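FTW 214 Athletic Footwear: Product and Market
Week 5 handout: What a shoe listing tells you, and what it doesn't
Notes by Brendan Geraghty, with changes from Pei-shan Hung's tutorial group

Read before the September workshop. Bring one pair of your own runners, worn, any brand. Clean them first, please.

1. The claim and the shoe

Last week we took a shoe apart with a bread knife and named the bits: outsole, midsole, sockliner, upper, heel counter. This week is about the words wrapped around those bits. I should say early that I don't trust most of them, and you can mark me down for bias if you like.

Take the Grallholm Samuel, which some of you sell on weekends. The listing on Biditside calls it "responsive", "adaptive", "engineered for energy" and "barely there". Four claims, none with a unit attached. Responsive to what? A spring is responsive, and so is a dog. The only hard facts on the page are the colour, the price and the size range, and the size range is wrong (it stops a size short of what's in the box room).

A useful habit is to go through a listing with a pencil and sort each phrase into one of these:

Measurable and measured: weight in grams for a stated size, heel height, drop.
Measurable but not measured: "lightweight", "high stack", "extra wide".
Not measurable by anyone: "bold", "street ready", "game changing".

In most listings I've tried this with, the second group is the longest. The seller could have put a number there and chose an adjective. Sometimes that's laziness. Sometimes the number was dull.

2. Weight

Weight is the claim shoppers check least and believe most. A manufacturer usually weighs one sample size, often a men's 9, and whatever that shoe weighs becomes the weight of the model. If you wear a 13, your shoe is heavier. If you wear a women's 6, it's lighter, and some of what you paid for as "new lightweight foam" is just a smaller shoe.

Pascal Guérin's group weighed 14 pairs from the teaching collection last term, left and right separately. The left and right of a pair didn't always match. Nothing scandalous – a bit of extra glue will do it – but it does put a ceiling on how seriously to take a listing that quotes weight to a tenth of a gram.
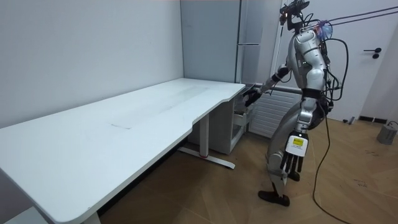

The other trick with weight is what gets left out. Insole in or out? Laces in or out? Ask. If the brand rep doesn't know, write "not known" in your notes and don't fill in the gap with the number from last year's version.

3. Cushioning and energy return

Energy return is a real quantity. You press a foam with a known force, let it go, and compare the energy going in with the energy coming out. The figure you get depends on the temperature, how hard you press, how fast, and how many times the foam has been pressed already. Change any one of those and you have a different figure.

So when a slide says a foam returns more energy than "the leading competitor", you need to know:

- which competitor, and which model year
- whether the samples were the same thickness
- whether the foam was tested as a loose block or in a finished shoe
- who ran the test and who paid for it

Plandent, the test house whose sample report is in your reader, lists all of this on its front page. Now read the brochure made from the same report. It keeps the percentage and drops the front page.

Chun-yin Shek asked in the tutorial whether a runner can feel the difference between two good foams. Fair question. I don't know, and I'd be wary of anyone who says yes without having hidden the shoes from the runner. Feel in the shop is mostly softness, and soft is a separate property from bouncy. A pillow is soft.

4. Names that pile up

Shoe names used to be a word and a number. Online search changed that. A listing title now has to catch the brand, the line, the sub-line, the sport, the age group, the colour and anything else a person might type with one thumb. The result reads like a bus timetable. You'll find one pair of kids' trainers sold under running, lifestyle, basketball and "school" by the same store at the same price.

For the buyer this matters in a plain way, because "running" in a title is a search term. It doesn't promise that anyone designed the shoe for running. Look at the outsole and the midsole and decide for yourself.

Exercise A. Find a title of more than ten words. Strike out every word that wouldn't help you tell this shoe from another in the same shop. Write down what's left. Tsz-kin Sin's answer last year was a brand name and "grey", and it got full marks.

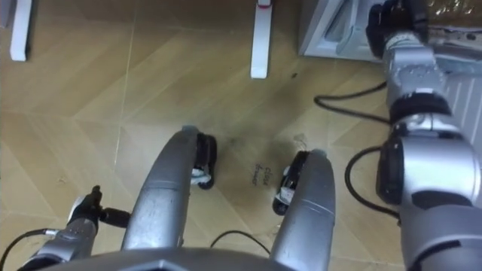
5. Sizing

Sizes are the weakest part of the whole business. A European 43 is supposed to be a length. Measure the inside of a few and you'll find it's closer to an opinion. The last (the form the shoe is built on) differs by brand, by model, and now and then by factory within a model.

"True to size" in customer reviews means "matched my last pair". It says nothing about the foot. Read enough of these and you'll find the same shoe described as running small, running large and perfect, all on one page, all by people who are probably telling the truth.

For kids' shoes, leave room at the toe and check it standing up. Check it again in a couple of months. I'd sooner you told a parent that than anything about arch technology.

6. Review counts

A product on Biditside with 48 reviews looks safer than one with five. Before you rely on it, open them. Were they carried over from the previous version? Were the reviewers given the shoe? How many were written in the first week, before anyone had worn down an outsole? A review that says "love them, just arrived" is a review of the courier.
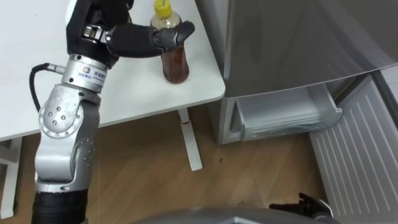

Fig. 3. Clear plastic bottle in a black gripper, white table.

7. For the workshop

Write one page on the pair you bring. Use only what you can measure or see. No adjectives from the brand's website, and I do check.

Include: weight of each shoe, stated size against measured inside length, heel and forefoot height, where the outsole is worn, what the listing claimed if you can still find it.

Scales are signed out from the front bench and go back by 4 pm. Pages are due 14 days after the workshop, on paper or by upload. If you disagree with anything in section 3, put it in writing with a source and I'll read it out.

Reading: the Plandent sample report, front page and method section only. Skip the brochure until you've done that.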